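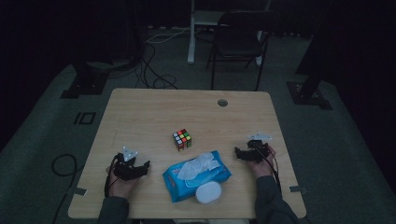

Two hand-held grippers, a puzzle cube and a packet of wipes on the recording table.

Print this article
E-mail this article

I've spent most of April with a gripper in each hand, and I've come around to an opinion my colleagues at Grevness are tired of hearing: we throw away too many of our bad examples.

You know how this work goes. You pick something up with the grippers, you put it down, somebody saves the recording, and a learning system chews on it later. Last month we made 214 recordings at our table and the review sheet tossed every one with a fumble in it. Dropped the cube? Out. Wipe came up in a clump and you had to try again? Out. What's left looks lovely — smooth, confident, like a cooking show where the onions come already chopped.

But try pulling a wipe out of a soft packet with two black claws! The packet slides, the wipe sticks, you pin one side down and tug from the other, and on a good day it takes you 3 tries. Those tries are the job. A machine that has only ever watched the tidy version has no idea what to do when the packet scoots away from it, and the packet will scoot.

The folks at Farkas, who we trade notes with, say messy recordings teach messy habits. Fair enough, and I don't want the ones where I was half asleep after lunch either. I'd still keep any recording where the person slips and then recovers, and I'd mark the slip so whoever trains on it can decide. Marking takes me 8 seconds. Redoing the whole thing takes a lot longer (and my wrists have opinions about that too).

I'd also like us to stop lining things up so nicely before we start. My kitchen counter has never once looked like that. Toss the cube down, leave the packet crooked, and let the next person deal with it.

The review sheet is up for changes again in June, and I've already written my 4 lines in the margin.

Print this article
E-mail this article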